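4. Materials and Arrangement of the Sorting Boards

4.1 Background to the choice of materials

Solid shapes have been used for sorting and matching for so long that the pieces themselves are seldom described in any detail. Reports commonly state that "colored blocks" were placed on "a flat surface" and move directly to the results. In the first phase of the present study this practice caused real difficulty. Two groups working from the same written protocol prepared sets that differed in size, finish, and color, and the layouts they produced could not be compared. The present section therefore sets out the materials at greater length than is usual, and records the decisions that were made, including those later reversed.

The study is concerned with loose arrangements of small solids on an open board: how pieces come to be grouped, how far a piece must lie from its neighbors before readers of a layout call it separate, and whether shape or color carries more weight in that judgment. The term "layout" is used throughout for one board with its pieces at rest. The term "cluster" is used for two or more pieces that touch or nearly touch. A piece outside any cluster is called a "single." These terms are plain ones and were chosen so that the persons coding the layouts would need little training.

4.2 The pieces

All pieces in the main phase were 3D-printed. Painted beech pieces from a commercial set had been used in the trial phase, but the paint chipped at the corners, and coders began to recognize individual pieces by their damage. Printed pieces carry their color all the way through, so that a worn edge remains the same color as the face beside it. The printing leaves fine layers on the surface. Early in the work an attempt was made to sand these away. It was given up after one afternoon, as sanding dulled the red pieces far more than the blue ones and the two colors no longer looked like members of one set.

The shapes fall into three families. The first consists of plain solids such as the cube. The second consists of shapes with a clear top and bottom, chiefly the house shape, a five-sided prism with a peaked roof. The third consists of rounded, lobed, and many-pointed solids that have no everyday name. Pieces in the third family were included at the suggestion of Busisiwe Motaung, on the grounds that a coder who can name a piece tends to describe it by its name and to overlook where it is.

Edges were rounded slightly in the drawing files. With fully square edges, the cubes caught on the grain of one of the trial boards and sat at a small angle. Rounding removed the problem for the cubes. It did not remove leaning altogether, and a house piece set close against another solid may come to rest at a tilt. The first version of the protocol called for tilted pieces to be straightened before coding. That instruction was withdrawn. Straightening one piece nearly always moved the one beside it, and the layout that was then coded was a different layout from the one that had been made.

Two colors were used in the main phase, a strong red and a mid blue. Yellow and green had been tried. Yellow pieces were hard to pick out against pale wood under the room lights, and three of the coders asked independently for the green to be made darker, at which point it was confused with the blue.

4.3 The boards

The choice of board took longer than the choice of pieces. Four surfaces were compared: a gray felt mat, a white coated panel, a dark stained panel, and a light maple board. Felt held the pieces well but made them hard to slide, and lint gathered in the printed layers. The white panel reflected the ceiling lights, and under the blue pieces it showed a reflection strong enough to be traced by mistake as an edge. The dark panel hid the shadows that coders rely on to decide whether two pieces touch.

The maple board was adopted for all later work. It is pale enough that both colors stand out, and its grain is faint enough to be ignored. Boards were wiped with a dry cloth between layouts. No oil or wax was applied after the first week, when one freshly waxed board allowed pieces to drift at the lightest touch – a result that was noticed only when two codings of the same layout failed to agree.

All boards were of the same stock, supplied by Eder, and were turned so that the grain ran in the same direction for every layout. This last point was added late. Zoi Gkikas observed that coders who were asked whether a row of pieces was "straight" were using the grain as a ruler, and that the same row was judged less straight when the board had been turned by a quarter.

4.4 Preparing and recording a layout

Pieces were kept in two shallow Tondari trays, one for each color, and were returned to the trays after each layout. A layout was left undisturbed until it had been recorded. Where a piece rolled or fell after placement, the layout was recorded as it then stood and marked with a letter R on the sheet. Pieces that left the board were not put back.

In all, 1000 layouts were prepared in the main phase. Of these, 771 were kept for analysis. The remainder were set aside, most often for an incomplete sheet, and in a smaller number of cases for a board placed with the grain the wrong way. No layout was set aside on account of how its pieces lay.

Each sheet gives the shape and color of every piece, a note of which pieces touch, and a free remark of one line. The free remark proved more useful than expected. Coders used it for matters that the printed boxes did not allow for, such as a piece partly hidden behind another, and 40 of these remarks led to changes in the coding guide. The guide in its present form is dated 2018-06-28 and replaces all earlier copies.

4.5 Singles and clusters

The simplest case for the coder is a layout in which one group lies well away from a piece standing alone. Figure 3 gives a layout of this kind. The cube is coded as a single, and the blue house piece and the two red pieces toward the far edge of the board are coded as one cluster of mixed color. The house piece leans and was coded as it lay, under the rule given in 4.2.
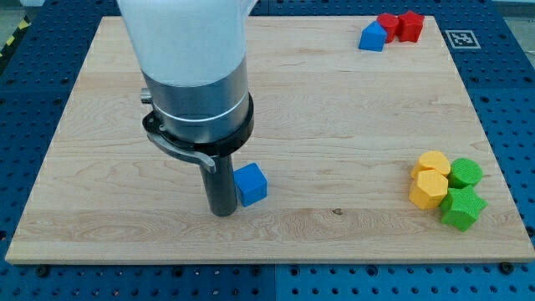

Figure 3. Light maple board with a blue cube as a single and a mixed cluster of three pieces near the far edge.

Motaung objected during the review of the guide that the word "single" says too much, as it suggests a piece that has been left out of something, when all the coder knows is that no other piece lies close to it. The objection was discussed at length. "Lone piece" and "free piece" were both proposed and were found to carry the same suggestion. The word was kept, and a sentence was added to the guide stating that it refers to distance only and implies nothing about how the piece came to be where it is.

A related question concerns clusters of mixed color. Where two pieces of one color touch and a third piece of another color leans against them, some coders recorded one cluster of three, and others recorded a pair with a neighbor. Both readings are reasonable. The guide now asks for the first in every case, with the colors listed in order from left to right as seen from the near edge of the board. Coders who had worked on the January trial took longer to adopt this rule than those who joined afterward, and their first sheets under the new guide were coded a second time by another person.

Hidden pieces remain a difficulty. A rounded piece tucked behind a house piece may show only part of its outline, and its family cannot always be settled from the near edge. Coders were permitted to write "rounded, not certain" and were asked not to guess. Entries of this type were kept in the counts of clusters and left out of the counts of shapes.

4.6 Limits of the materials

The set contains no very small and no very large pieces, and the findings should not be extended to arrangements in which size varies widely. The use of two colors is a further limit. It is possible that color would carry less weight in the forming of clusters if more colors were present, and a set with four colors that can be told apart on pale wood is now being prepared with Hattori. Replacement pieces for the present set will be printed from the same drawing files, and the old pieces will be kept so that wear can be compared.

Shares 40 | Comments 2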